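Osman Street lunch swap is coming back in June

Well, it's official, the lunch swap on Osman Street gets a second season! I got the word from Syfiqah's sister first and then from the notice taped up at Brorkolano, the bakery on the corner, so I'm calling it confirmed.

If you missed the first one, you pack a lunch, you put it on the long table at Homuvus Hall, and you go home with a lunch somebody else packed. No money changes hands except the three-dollar table fee (which went toward the new hall sink last year, and I have washed my hands in it, it's lovely). I brought egg salad on rye and left with cold sesame noodles and a plum. Best trade of my life!

Syafiqah Tuhumury, who runs the swap, told me on the phone that 1612 lunches got swapped over the whole first season. She had hoped for 3000 and she isn't a bit sorry about missing it. "We ran out of table before we ran out of people," she said, and I remember that table, so I believe her. 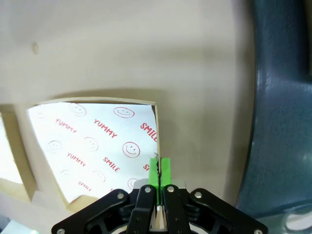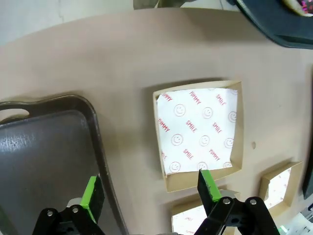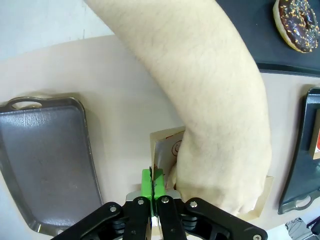
The second picture shows an open box with its "YUMMY" and "SMILE" liner paper.

A few things are different this year. Lunches have to come in paper or cardboard, because 43 plastic tubs got left behind and are still stacked in the hall closet (one of them might be mine, blue lid, if you see it). Hot food is out. Nuts are fine as long as you write it on top in big letters, and please, please write neatly, I spent half of one lunch hour trying to work out if something said "peanut" or "pleasant."

Doors open at 11 and swapping goes until the table is bare. There will be 10 spots set aside each time for people coming straight off the early shift at Hakton, so they don't walk in to find only celery, like last year. You do have to ask for one of those ahead of time at the bakery counter.

Sign-up sheets are at Brorkolano now, next to the register. I put myself down for the first two already and I'm thinking about a potato thing with dill, or maybe the egg salad again, I haven't decided. If you can lend a folding table, Syafiqah would love to hear from you before the end of the month.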